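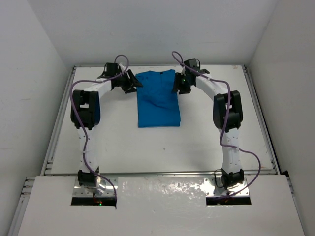

Section 3. Planning and Budgeting for a Two-Arm Folding Cell

3.1 Before you request a quote

Read this section before you fill in the Sustus order form. It covers a single table with two arms mounted at the near edge, used for flat garments such as shirts and tops. If you plan to handle towels, bedding or anything on a hanger, go to Section 5 instead.

1. List the garments you want to handle. Write down the largest one and measure it laid flat, sleeves in and sleeves out. The table size is set by this garment and nothing else.

2. Decide who will own the cell after delivery. This person should be named on the order form. Parts and software notices go to that name only.

3. Measure the room, including the door. The table frame ships assembled and does not come apart at the corners.

4. Find the nearest power outlets. Each arm has its own supply and needs its own outlet. Do not plan to run both from one power strip.

Note: Sites that skip step 3 pay for a second delivery. The carrier will not wait while a door is taken off.

3.2 What is in the base price

The base price covers:

Two arms with grippers
Two metal mounting plates and bolts
Table with white top and metal rail framing
Arm cables, one set per arm
Controller and power supplies
One day of set-up on site

The base price does not cover walls or panels around the table, the computer, spare gripper fingers, freight, or any work on your building.

3.3 Items to add to your budget

5. Add enclosure panels. Plain light panels on three sides are enough for most rooms. They keep people from walking into the reach of the arms and give the cameras an even background. Panels can be bought from us or made locally to the drawing in Appendix B. Local panels are usually cheaper, but check that the finish is matte.

6. Add one spare set of cables. Cables bend at the wrist and elbow on every cycle and are the first part to wear out. Order the spare set with the cell. Ordered later, it ships on its own and the freight can cost more than the cables.

7. Add gripper fingers. Plan on 24 fingers for the first year if the cell runs one shift. Rezaei fingers fit the same mount and may be used, but they are slightly longer and the arms must be recalibrated after the change.

8. Add a computer if you do not have one that meets the list in Section 2. Do not share it with office work.

9. Add staff time. Most sites leave this out and it is often the largest cost in the first two months. Someone has to lay out garments, reset the table and note failed folds. Budget for one person, half days, until the cell passes its acceptance run.

Note: The acceptance run is 1000 folds on garments you supply. The cell passes at 94 percent. Garments that are torn or have been laid out wrong are left out of the count, provided the operator logs them at the time.

3.4 Choosing the table top

10. Choose white unless most of your garments are white. Strong, solid colors are easy for the cameras to pick out against a white top. For white garments, order the gray top at the same price.

11. Specify a matte finish on any panel between or in front of the arm bases. Glossy panels pick up the ceiling lights. If you already have a glossy panel, a sheet of matte vinyl will do.

Caution: Do not drill extra holes in the mounting plates to shift the arms closer together. The spacing is fixed by the reach of the arms, and drilled plates are not covered by warranty.

3.5 Lease or buy

Leasing is handled by Lodier. The shortest term is 13 months, which includes one month for set-up with no production expected. Spare parts cannot be put on the lease and must come out of your operating budget.

Buying makes more sense if you have a steady supply of one or two garment types. Leasing suits sites that are still finding out what they want to fold - the cell can be swapped for the larger table at the end of the term.

Caution: Lease payments start on the delivery date, even if the room is not ready. Do not accept a date until the outlets are in and the panels have been ordered.

3.6 Placing the order

12. Send the completed form and the room drawing to Yanti Rahman in the planning office. Mark the door, the outlets and the side the operator will stand on.

13. Wait for the site check. Mizanur Jayawardena will call with questions about the floor and the drawing. No order is released before this call.

14. Sign the quote and return it within the period shown on it. Prices are not held after that.

Orders that include the Brallell feed tray take longer and are shipped in two parts. The cell can be set up and tested without the tray.

For an existing cell that needs a second table, see Section 4.

Section revised 2018-03-08. Replaces the planning sheet supplied with earlier cells.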